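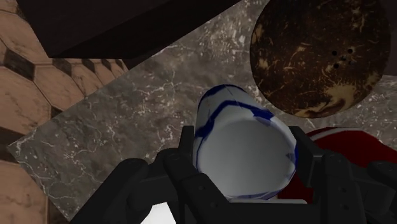 Stiltano Grasp Planner 4

Stiltano is a grasp planning and scene generation package for two-finger and three-finger grippers. It takes a depth image or a point cloud, proposes grasps, checks them against the arm and the surroundings, and returns a ranked list with approach paths. The same package runs against a live controller or against the bundled simulator with no change to the calling code.

Part number: 2245
Supplied by: Disness
Current release: 4.2, November 10, 2022
License: per workstation, node-locked or floating

What is included

Planner core. C++ library with Python bindings. Runs as a library or as a standalone service.
Scene generator. Builds randomized tabletop scenes from an object library and a material library.
Wrist camera model. Renders color, depth and segmentation from a camera mounted behind the fingers, with the gripper's own links in view.
Contact log viewer. Plays back any recorded grasp and shows contact points, normals and slip per time step.
Command line tools for batch runs and report export.

Scene generator

Each scene starts from a seed. The seed fixes object choice, pose, surface materials, floor pattern and lights, and the same seed gives the same scene on any supported machine. Materials are swapped independently of geometry, so a cylinder can be tested in plain gray, in blue-veined white glaze or in any texture supplied by the user. Support surfaces are handled the same way. A marble slab over hexagonal tile is one of the stock combinations and is a useful check for segmentation models that lean on a plain background.

The standard object library holds 200 meshes with mass, friction and inertia values. Fruit, cans, mugs and boxes are covered, along with some irregular items such as a coconut. User meshes are accepted in OBJ and STL. Meshes with holes are repaired on import and a warning is written to the log.

Self-occlusion

With a camera at the wrist, closed fingers hide much of the held object and part of whatever is behind it. Versions before 4.0 treated gripper pixels as missing depth. Version 4 masks them from the known joint angles and keeps the last valid surface estimate behind them. The masked region is passed to the planner as unknown space. It can be set to free, blocked or blocked with margin. The default is blocked with margin.

Grasp scoring

Candidates are scored on finger contact area, angle between contact normals, distance from the center of mass, and clearance to neighboring objects on the approach and lift paths. Weights are set in a single text file. A score breakdown is returned with each candidate. Rejected candidates can be kept in the output with a reason code, which Zuweira Osei's integration notes recommend for the first week of any new installation.

Round and cylindrical objects have a separate sampler. It spaces candidates around the long axis and also tries tilted approaches. Turn it off for bins that hold boxes only, as it adds planning time there.

Specifications

Controller rate, simulated: up to 200 Hz
Candidates returned per call: 30 by default, adjustable
Depth input: 16-bit or 32-bit float
Gripper description: URDF, with mimic joints supported
Collision shapes: convex hull, capsule, sphere
Default service port: 1962
Operating system: Ubuntu 20.04 or 22.04
GPU: needed for rendering, optional for planning

Compatibility

Driver packages are available for the Mamo arm controller and for the Stisside parallel and linked-finger grippers. Other hardware connects through the generic joint interface. Drivers are ordered separately.

Scene files from version 3 open in version 4 but must be saved again before a batch run. Weight files from version 3 are not compatible. The converter tool handles all fields except lift clearance, which has to be entered by hand.

Known limits

Soft objects are modeled as rigid with raised friction.
Transparent materials render correctly in color, but simulated depth noise on glass is approximate.
The contact viewer does not load logs recorded before the May release.

Support

One year of updates is included with each license. Installation questions go to Gleice Brito, and driver and gripper description questions to Ronaldo Fontes. Floating license quotes are prepared on request. Please state the number of workstations and the gripper model.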